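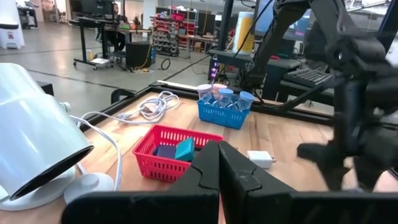 One member of the Pullura club asked at our last meeting whether the sorting exercise was too simple for a second-year group, and whether the time would be better spent on a moving target. The question was a fair one, and the group has agreed that I should set out the reply in full.

The task set by the Skorov Challenge is to move small household items between a red basket and a blue one, using two arms that share a single table. Each team is allowed 8 minutes. Boxes have presented little difficulty. Clear containers with round lids are another matter, as the grip must be firm enough to lift them and gentle enough to leave the lid in place.

Since March the club has recorded 1,844 attempts. Of the 14 students enrolled, most have now taken a turn at operating the arms, and all are expected to do so before the regional round at Clalard. Members are reminded that the written log must be completed after every session - including those in which nothing was picked up at all.

The moving target will be considered next term. Prasertsri, the software written by last year's group, does not yet keep the two arms from reaching for the same item, and this must be corrected first. Members who wish to help with that work should leave their names on the sheet by the door before 4 p.m.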